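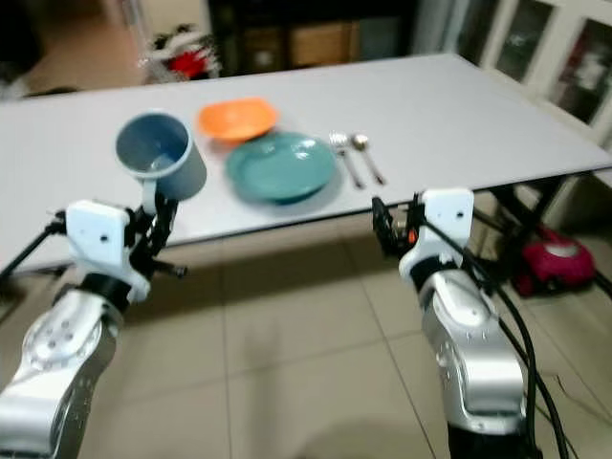 Notebook 6, p. 50

November 24, 2019

Table setting, two arms, from demonstrations. Continuing from p. 47. Catriona teleoperated in the morning, I ran the policy in the afternoon, Ottilie did the labels.

Question for this block: does the grasp get better if we train on the approach and the close as separate segments, or is the one-piece model good enough once it has more data? Kátia thinks the second. I had no opinion when we started.

Setup is the same as last time except for the objects. Mug, bowl, plate, fork, spoon on the white table. Mug is the blue-gray one, bowl is orange, plate is teal. The plate is glossy and picks up the ceiling light, and the color segmentation still drops part of it when the highlight lands near the rim. Worked around it for now by widening the hue band and filling holes before the contour step. Needs a proper fix.

Left arm takes the mug, right arm takes the utensils. Head camera only. Wrist cameras stayed off because the Plurkari driver was dropping packets again and I did not want to lose the day to it. Érica has the log.

Data: 210 demonstrations total, counting the ones carried over from June. I checked the June set before merging it. The timestamps were on the old clock, so I shifted them and replayed a few against the joint traces. They line up. The script is in the Hukville folder, merge_old.py, run it with the dry flag first.

Trained both versions overnight on the Nogueira machine. Same seed, same number of steps, same augmentation (brightness and small crops, no rotation).

One-piece model: reaches the mug well but starts to close early when the bowl is right behind it. My guess is that the bowl edge gets read as the near rim. With the bowl moved away from the mug, the early close mostly goes away. With the bowl close, as in the layout at the top of the page, it comes back.

Segmented model: slower, and there is a visible pause at the switch between segments, but the fingers are in the right place before they move. It clasps on the handle side, which matches what Catriona does in the demos. The switch condition is still just a distance threshold. I tried 3 values and kept the middle one. Too large and it behaves like the one-piece model. Too small and it hovers and never commits.

So on the mug, segmented is better in clutter and about even without it. Not ready to say anything about the plate. The bowl sits partly behind it, and I have not decided whether the policy should be allowed to push the plate aside or has to lift it clear.

Utensils: not a fair test yet. Fork and spoon lie side by side and the detector sometimes returns one box for the pair. When that happens the right gripper stops above the gap between them. Aparecida suggested keying on the heads and ignoring the handles, as the handles look the same from up there. Will try it. Labels would need a head point for each utensil, and Ottilie says that is an afternoon of work if she can use the Plollusska annotation tool, longer if not.

Other notes

Left arm wrist offset was off after the restart. Re-zeroed and wrote the new value on the whiteboard and in config. If you pull an older config, you will get the bad value back.

Cables on the right arm: check the slack before any motion that takes the elbow out wide. They hang in loops down to the floor. I had the speed limit turned down all afternoon on account of this.

Camera exposure is now fixed, no auto. Please leave it fixed until the comparison is done, otherwise the two models are not seeing the same thing.

To do

Head points on fork and spoon (Ottilie)
Replace distance threshold with a learned switch, small network, same features (me)
Rerun one-piece with the bowl-near demos weighted up, to give Kátia's idea a fair chance
Plate: talk to Aparecida about pushing vs. lifting
Wrist camera driver (Érica)

Both checkpoints are saved under today's folder. The segmented one has _seg at the end.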